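Stoko soup label list

README, last touched Sat 28 January

Plain text list of soup can labels, typed up from the Ollico shelf books. One line per label. Started in October, still patchy.

What's in it
labels.txt — the main list, 101 lines
makers.txt — short names for the makers
old/ — first try, don't use

Columns
maker, soup name, can size, label color, notes. Tabs between them, no quotes. Blank means the book had nothing, not zero.

Known problems
Altıntaş shows up with and without the dots, search for both. 13 lines have no can size. Winov lentil is in there twice, the second one has the right color. Spelling of soup names is as printed, so dont fix it.

Version 2 drops the price column. Too many gaps, and the books mixed wholesale and shop prices.
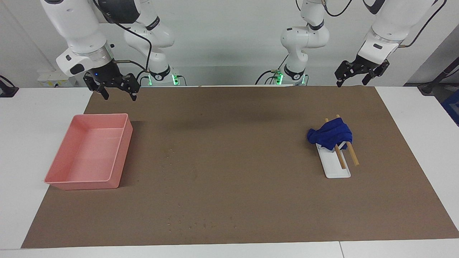

Can I sort the list by year?
There's no year column. The shelf books only give a page order, and the lines are kept in that order.

Fixes welcome, send the whole line and the book page.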